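Report on a Visit to the Rolham Tableware Packing Site

Prepared for the members of the Woveo Workplace Study Group
8 Feb 2025

The study group visited the Rolham packing site in January as part of its series on automation in small and medium-sized workplaces. Earlier visits dealt with warehouses and commercial laundries. The purpose of this visit was to learn how the introduction of two-armed robot stations has affected daily work on the packing floor, and what the employees there think of the change.

Rolham receives finished bowls, plates and cups from several suppliers, sorts them into sets and packs them for shops. The site handles 4,000 sets in a normal week. Until last year all sorting was done by hand at long benches. Staff lifted pieces out of delivery crates, separated the stacks, checked each rim with a fingertip and passed the pieces on for wrapping. Employees told us that the checking was the part of the job they took pride in, and that the lifting and separating was the part that sent them home with sore wrists.

The company now operates two robot stations, supplied and maintained by Gautam. Each has a pair of arms with two-finger grippers working over a flat table. The stations are used for handling bowls, which are stacked for transport and have to be taken apart before inspection. Plates are still handled entirely by hand, as are all pieces with handles. 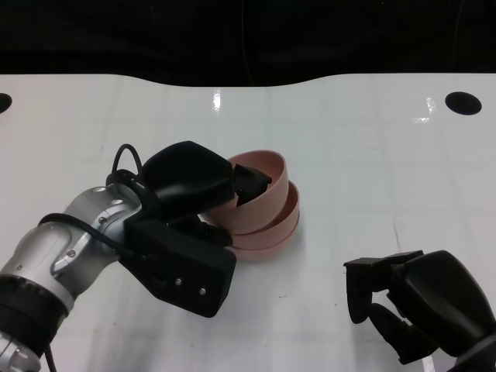 Site management explained that nested bowls were chosen as the first task at the request of the packing staff. Bowls that have traveled a long way tend to settle into one another, and pulling them apart hundreds of times in a shift was the most frequent complaint recorded in the site's injury log. Setting up the work took longer than planned. The grip had to be adjusted for every bowl shape, and the first weeks produced enough chipped rims that the stations were stopped twice for changes to the programs.

Each station is looked after by a member of the former bench team. These operators load the tables, clear faults and decide when a stack should be set aside for manual handling. They are trained on Reson, the software used to plan and record the work, and the course is given during paid hours. During the study group's visit, one operator demonstrated how a failed grip is logged and how a new position is taught to the arm. She remarked that she had expected to watch the machine all day and in fact spends most of her time making decisions about it.

Views on the floor were mixed. Several packers welcomed the lighter work. Others noted that conversation at the benches has become less frequent now that the team is spread over a larger area, and that the pace of the stations is felt by those who wrap. Management has agreed to let the wrapping team set the speed at the start of each shift. The group considers this a sensible arrangement and would like to know whether it holds through the busy season.

No positions have been cut to date. Two employees who retired were not replaced, and staff representatives asked that this be stated plainly in any account of the site. A written agreement on job grades for station operators is still under discussion. Operators currently receive the same pay as bench packers, although their duties now include fault reports and basic maintenance.

The study group thanks the management and employees of Rolham for their time and for their frank answers. Members who wish to consult the full notes of the visit, including the operator training outline, may request them from the Woveo office.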